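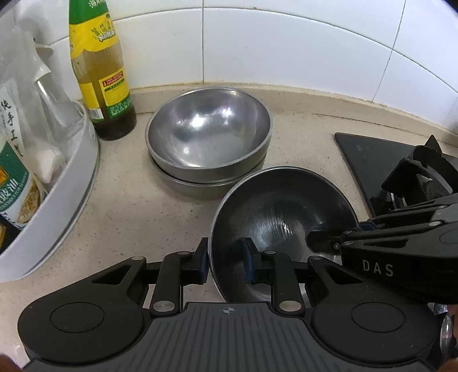

Steel bowls at the counter, two of them stacked.

MILTHORPE KITCHEN SHARE OPENS FRIDAY, BOWLS AND ALL

For immediate release, July

MILTHORPE - Vustgate, the housewares lending outfit on the Furkthorpe road, opens its second kitchen share this Friday at 9 a.m. Doors stay open until the shelves are bare or 6 p.m., whichever is first.

What's on loan: mixing bowls, mostly. Also stockpots, sheet pans, colanders, ladles, a few big cutting boards. The stuff people need twice a year and have no cupboard for.

The Milthorpe shelves start out with 373 pieces. Of those, 115 are stainless steel bowls from the Urio range, bought used from a catering company in Furkthorpe that was closing its banquet side. Some are shiny inside, some have gone a dull gray. All sound. Bowls with a split rim or a loose base ring were pulled and sent for scrap.

How it works. Bring something with your address on it. Sign the card. Take up to 9 pieces for two weeks, no charge. Bring them back clean and dry, bowls nested by size please, largest on the bottom. Late returns get a phone call, no fine. Lost pieces are replaced at cost.

Vustgate's first share, in Furkthorpe, made 600 loans in its first year. Graduation parties were the biggest draw, then canning season, then Thanksgiving. Bowls went out more then anything else and came back in better shape than the pans did. Sheet pans are now limited to four per household at both locations.

"We kept running out of the large bowls," Vustgate said in a statement. "People were making potato salad in a roasting pan. So for Milthorpe we bought bowls first and worried about the rest later."

The Milthorpe room is small. One long counter, open shelving on two walls, a deep sink in back for anyone who wants to rinse before packing. Enter from the parking lot side, the street door is still being painted. Boxes and newspaper provided but bring a tote if you have one.

Donations: yes to steel, enamel and cast iron. No nonstick, no glass, no electric appliances at this time. Drop off during open hours only. Please do not leave pots outside the door over night.

Regular hours after opening day will be posted on the door and on the Vustgate website. Canning kettles can be reserved ahead for August, one per household, and the list is already filling up.

Press are welcome Friday from 8:30 a.m., before the public comes in. Parking is tight so come early. Questions to the Vustgate desk in Furkthorpe, weekday mornings.

-ends-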